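Oat milk and the herd

Regular readers will recall our spring item on Teron, the oat drink company whose shares were going to 50 because everyone's nephew said so. They went to 50. They stayed there long enough for the company to order a bigger headquarters, and they now change hands at 12.

We take no pleasure in this. Well, some. Hanna Duda, who edits our charts, had marked the top with a small cow.

Her case was about mood. When people feel rich they will pay extra for a carton with an essay on the side. They try the seaweed butter. They forgive the price of the mushroom jerky. When the mood turns, they go back to eggs, and the essay goes unread. Teron's sales didn't collapse in the last report — they slipped a little — but the shares had been priced for a planet that drank nothing else.

Management blames the weather, the freight rates and a "softening in the premium breakfast occasion," meaning breakfast. The new plant at Nevdale, announced with a brass band, will now open in 2 stages. The first stage is a parking lot.

Compare Özkan, which makes plain yogurt in plain tubs and has not been on a magazine cover in its life. Its shares are up 13 percent since September. No analyst has raised a target, mostly for lack of analysts.

Torbjørn Eide wrote in to ask if all this makes Teron a buy. Possibly, Torbjørn, but look at the tone of the coverage first. At real lows the headlines are insulting or missing altogether. Teron's are still sympathetic, with words like "journey" in them. We'd wait until the business pages have forgotten how to spell it.
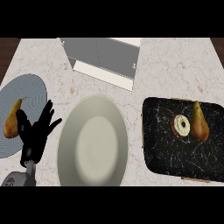 Marble counter with a woven placemat.

Next month we turn to Tomus, the meal kit people, who have just bought naming rights to a stadium. Hanna has her pencil out. Subscribers who want the long-term chart can reply to this email, and those who bought at 50 can have it free.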